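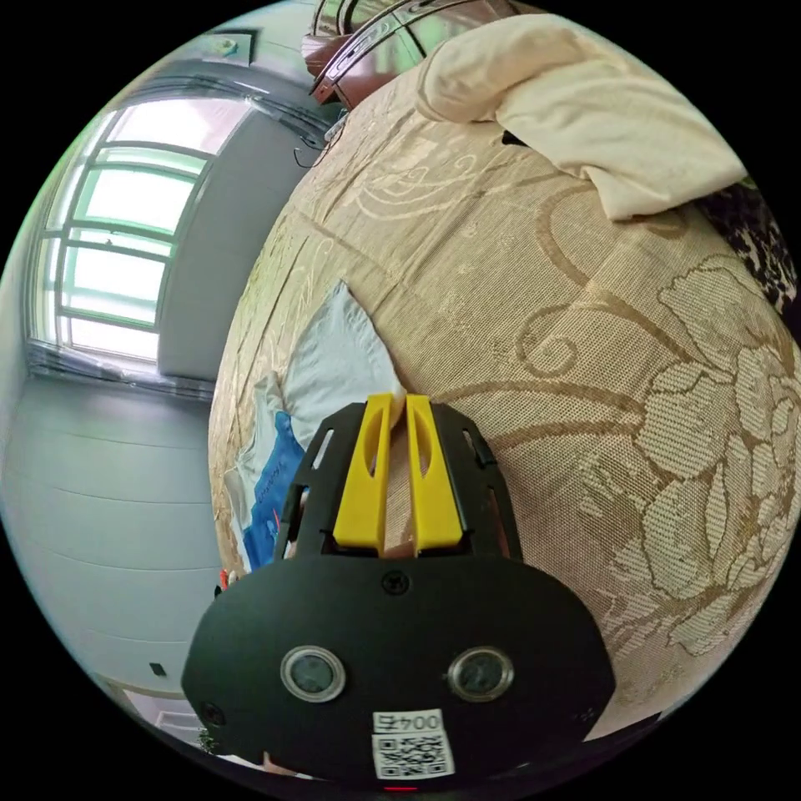 Patterned fabric, pale cloth

4. Cleaning fabric covers with Helov

1. Vacuum the cover with the brush head.
2. Mix 13 ml of Helov with 100 ml of cool water.
3. Test on a hidden seam and wait 50 minutes.
4. Mist lightly and blot with a clean cloth – do not rub.

Caution: Do not use Helov on silk or leather.

Note: Covers sold before January have no zipper. Clean these in place.
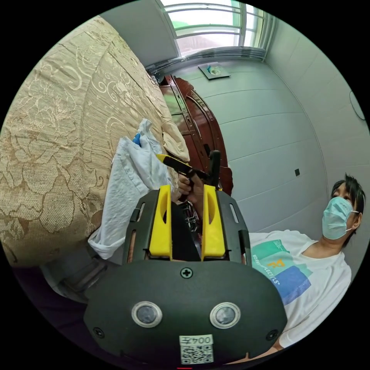 How soon can I sit on the sofa again?
Wait until the cover and the padding under it feel dry to the touch. Open a window to speed this up – keep heaters away from the fabric.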